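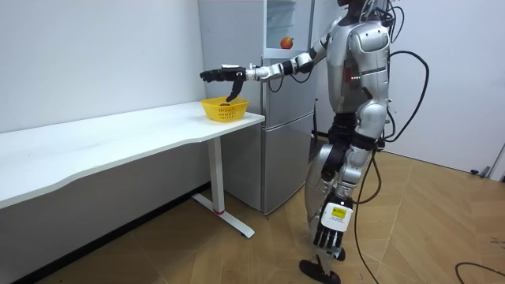
Setting Up a Room for the Nevar Home Helper

Kitchen > Tips > Robot Help

Tips Reviews Storage Floors Contact

Ramley rents the Nevar humanoid by the day, with Druvlow handling delivery. Birdie Obi and I had it for 2 days of kitchen sorting. The notes cover the room more than the machine.

Table. Use one with a plain top and a single clear side. A basket near the corner is easier for the arm to reach than one in the middle.

Baskets. Small plastic ones with slotted sides work best. A bright color against a white top is easy to check from across the room. Keep small items in a single layer -- the fingers go in from above, and a deep pile slows every pick.

Cables. Run them behind the robot and coil the slack on the floor, away from the doorway. Mark the walking path with tape first.

Refrigerator. Leave space for the arm to pass in front of the door. Ours needed 55 inches between table and wall.

Floor. Sweep before each session. Grit under the robot's foot will scratch wood.

Cost. The rental was $200 per day, delivery extra. Sorting small items is slow, and a person is faster. For long, dull jobs the price is fair. Esposito sells spare baskets in packs of 2.

-- Tatu Athumani, Feb 12, 2026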